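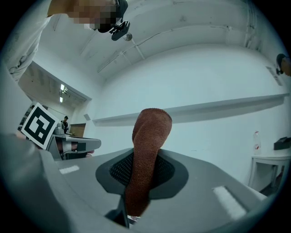 Quem somos

A Bredholm é uma escola de línguas. Pequena, de bairro, segundo andar, sem elevador (desculpem). Ensinamos sueco, árabe e inglês a quem fala português, e português a quem chega de fora. Só isto. Não fazemos traduções certificadas, perguntam muito.

Começámos com 4 alunos e uma mesa de cozinha. O Godfrey Owino dava inglês à noite, depois do trabalho, e a Randa Qaisi dava árabe na mesma casa, noutra divisão. Ouvia-se tudo. Um dia juntaram as turmas para o chá e ficou o hábito, ainda hoje há chá às 19h30 entre a primeira e a segunda aula. Quem quiser trazer bolachas, traga.

O nome vem da terra onde o Godfrey viveu antes de vir para cá. Aprendeu lá sueco numa turma de adultos, no inverno, com uma professora que não deixava ninguém falar inglês nem para pedir a chave da casa de banho. Muito do nosso método vem daí, com um bocadinho mais de paciência.

Como trabalhamos

Turmas pequenas. Fala-se desde a primeira aula, mal, com erros, a gaguejar. A gramática vem depois, quando já faz falta. Manual usamos, mas pouco: no sueco seguimos a série Farkavby até ao nível intermédio e depois passamos para jornais, letras de canções, cartas do senhorio, formulários. No árabe a Randa faz as próprias fichas, à mão, e fotocopia. Há alunos que as guardam todas numa pasta e fazem muito bem.

Trabalhos de casa: sim. Curtos. Gravar uma mensagem de voz de um minuto, escrever uma lista de compras, perguntar uma coisa a um vizinho e contar na aula o que ele respondeu. Quem não faz não leva raspanete mas nota-se.

Faltas: avisem por mensagem até às 16h. Pode-se repor a aula noutra turma do mesmo nivel, se houver lugar.

Níveis e horários

Três níveis por língua: início, meio, conversa. O teste de colocação é uma conversa com um de nós, sem papel. As aulas da noite são as mais cheias, as da manhã costumam ter vagas e o ambiente é mais calmo, muita gente reformada, muito riso. Cada trimestre tem 40 horas de aula. Em agosto fechamos, só respondemos a emails e mesmo assim devagar.

As crianças têm turma própria a partir dos 8 anos, só inglês por enquanto. Estamos a pensar em abrir uma de português para filhos de famílias recém chegadas, se houver interessados digam, que isto vai-se fazendo conforme os pedidos.

A equipa

Godfrey Owino: inglês e sueco. Trata também das inscrições, portanto se o email demorar é porque está a dar aula. Gosta de verbos irregulares, não perguntem porquê.

Randa Qaisi: árabe, padrão e dialecto levantino. Coordena os professores e faz os horários. Foi professora primária muitos anos e ainda corrige com caneta verde.

Temos mais colegas a dar horas, sobretudo no português para estrangeiros, e os nomes vão mudando de trimestre para trimestre. A lista actualizada está na porta da secretaria.

A biblioteca Simov

A nossa sala do fundo. Mais de 300 livros, quase todos dados por antigos alunos, em seis ou sete línguas, incluindo algumas que não ensinamos. O nome é o de um aluno que nos deixou as primeiras caixas quando mudou de cidade. Empresta-se por 3 semanas, escreve-se no caderno ao pé da janela. Dicionários não saem da sala. Se encontrarem em casa o segundo volume do atlas, é nosso, devolvam por favor.

Clube Dogar

Grupo de conversa, aberto a ex-alunos e a amigos de alunos. Cada sessão tem uma língua e um tema escolhido na anterior: mercados, avós, viagens que correram mal. Não há professor, há quem modere. É grátis, entra-se e sai-se quando se quer. Para iniciantes absolutos talvez seja cedo, mas podem vir ouvir.

Preços e inscrições

A tabela está na página Inscrições. Paga-se ao trimestre ou ao mês, o mês fica um pouco mais caro. Desconto para duas pessoas da mesma casa e para quem faz duas línguas. A primeira aula é à experiência e não se paga. Se o dinheiro for um problema, falem conosco antes de desistir, já arranjámos solução para muita gente.

Visitas: a secretaria abre às 15h. Toquem à campainha do segundo, com força, que ela as vezes prende.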